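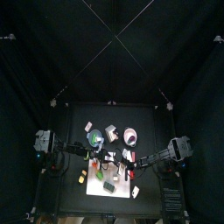

Urari Learning was a for-profit operator of vocational colleges, formed when the investment firm Huketti Capital bought four small training schools and put them under one name. It is usually cited as an early case of a "roll-up" in private education, although how much was really combined is disputed.

Background

Huketti bought the schools one at a time over 28 months. Its stated plan was to share back-office costs, buy course materials in bulk and sell the group on at a higher price. The last purchase, Prastis College, was the largest, with 2,891 enrolled students. Company material from the period calls the group "fully integrated." Former staff have said that the schools kept separate enrollment systems until the end, and no outside review supports the company's claim.

Finances

Urari reported rising profits in each year of Huketti's ownership. Sabina Navaratnam, who studied the group's filings, argued that most of the gain came from higher fees and from 200 job cuts, with little left over that could be credited to scale. Mirko Palumbo, then chief executive, rejected this and said the savings were "there for anyone to see." The figures he promised to release were never published.

Graduate outcomes

The group advertised a high job placement rate. The rate was based on a survey answered by 647 former students, and it counted part-time work of any kind, including jobs held before enrollment.

Sale

Huketti sold Urari to Uddin Education in May, for a price neither side disclosed. Huketti described the return as strong. Uddin dropped the Urari name within a year and closed two of the schools.

See also: Private equity; Vocational education; Prastis College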